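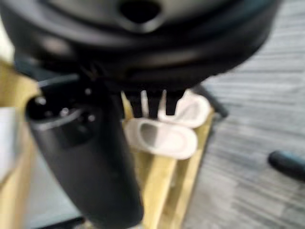
# What the Wrist Sees

At four in the afternoon the lab at Dorkthorpe goes quiet, apart from the fans and the small click of a gripper closing. Huệ Khổng is on her third cup of tea and her nineteenth pick of the hour. She isn't watching the robot. She is watching a strip of video from the camera on its wrist, and she is delighted with how bad it looks.

"Look at that smear!" she says, dragging the strip back and forth. "For years I would have thrown that away."

For a long time, so did almost everyone she worked with. When a robot arm swings, the camera riding on it swings too, and a carpet turns into streaks, and the edge of a board goes soft as butter. The usual practice was to drop those frames before training and keep the sharp ones from the ends of the motion, when the arm had slowed down. It made for tidy data. It also meant the robot learned a great deal about where its hand should be when it had arrived, and very little about getting there.

The Vurkdale project, now in its second year, started with a question from Golnar Bahrami, who runs the learning side of the group. Blur has a direction and a length. If you know how long the shutter was open, the streaks tell you which way the camera was going and how fast. Why pay for a picture of motion and then toss it?

Her first version was a page and a half of code, written over a weekend, and it failed in an interesting way. The network did read speed from the streaks, but it got badly confused by the gripper. That makes sense once you think it through. The fingers and pads travel with the camera, so the swing of the arm shouldn't smear them the way it smears the floor. Yet they sit so close to the lens that they are often out of focus, and a soft edge from poor focus can look a lot like a soft edge from movement. The network lumped the two together and decided that the robot's own hand was flying off somewhere.

Temitope Balogun found the way around it — and it's lovely. He stopped asking for one answer per image. In his version, the network first sorts each small patch into one of two piles: things that move with the wrist, and things that stay put in the room. Only the second pile gets a vote on speed. The first pile is used for something else, a running check on how the gripper itself is posed. Nobody labels the patches by hand. The arm already reports its joint angles, and that record is enough to teach the sorting.

I asked him how long it took to get right. He laughed and turned his laptop around to show me a folder named "sayegh_final_final." Sayegh is the name they gave the method, and the folder had a lot of siblings.

The test they settled on is plain, and I like it for that. The arm reaches for a part, and halfway through the reach the software stops trusting the joint readings and has to go by the wrist view alone. Then it must finish the grasp. They ran it 1000 times with each version of the system. Trained on sharp frames only, the arm made 60 good grasps. Trained on everything, with the patch sorting switched on, it made 772.

Bahrami is careful with that second number. The baseline, she points out, is weak by design, because a system that has only ever seen sharp frames is being handed something strange. "The gap is real, but it is a gap on a hard test," she says. "With the joint readings left on, both versions do fine most of the time." What pleases her more is where the failures fall. Most of them happen over smooth, plain surfaces, where there is little texture to streak. A patterned carpet is a gift. A clean white tabletop is miserable.

That finding has already changed how the group collects its data. Adaeze Akande, who came to robotics from sports broadcasting, used to set the shutter as fast as the lights would allow. Now she lets it vary on purpose, from run to run, and writes the setting into the file along with everything else. She also stopped slowing the arm down for the sake of the video, and the sessions have become a good deal shorter.

"In my old job we fought blur all day," Akande says. "But you always knew from it which way the runner was going. Your eye just takes that in."

There is plenty left to do. Lights that flicker break the streaks into dashes, and the network reads the dashes as texture. Fast turns of the wrist are harder than straight reaches, since the streaks bend. And nobody has yet tried the method on a gripper with a very different shape, although Obinna Garba hopes to change that in September, when he takes the code to the group's partners at Bresari. He has packed two spare cameras and is hoping for ugly floors.

Back at the bench, Khổng has found a stretch she likes. She plays it at normal speed and it's over before I've understood what I'm looking at. Then she turns on the overlay, and little arrows bloom across the background, nearly all of them leaning the same way. A few near the corner point somewhere silly. She writes down the time code, drinks the last of the tea, and starts the next run.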